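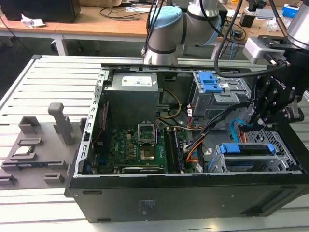

Robots on the dismantling line: what changed at the Plolline hall

Since March the Plolline hall has two robot arms that help with the dismantling of office computers. Many colleagues from Gerum and Narkel have asked how it goes, so we write here a short report from our side.

The arms do the small repeated steps on desktop towers. A person opens the side panel and lays the tower flat on the platform. After that the work is to take out the memory and the processor and put them in the tray, each part in its own holder. The tray is printed in our own workshop and it is already version 9. The earlier ones held the memory too tight, and people lost more time with pulling it out than they had saved.

Cables are still the difficult point. In one tower they run along the wall, in the next one they cross over everything, and the gripper can catch a cable which it should leave alone. For this reason we made a rule: when the cables cover the drive area, a person moves them to the side first. It takes a short moment and it prevents many stops.

What does it change for the people? Before, 14 of us sat at the benches the whole shift, and sore thumbs and wrists were a normal subject at lunch. Now three places per shift are for preparing the towers and watching the arms, and we rotate after the morning break. No place was cut. The other benches take laptops and printers, which came in faster than we could open them. Some colleagues like the change very much. Others say that watching makes them more tired than doing, and we think this opinion must be taken seriously. We have asked for shorter turns at the watching place.

The team has a goal of 2,000 towers before the summer stop. We are behind it at the moment, mostly because of the older models with drive cages that open in a different way.

Who wants to try a turn at the platform can write their name on the list beside the Urbonaitė room. The training takes one morning. Please bring your safety glasses and leave rings and bracelets in the locker.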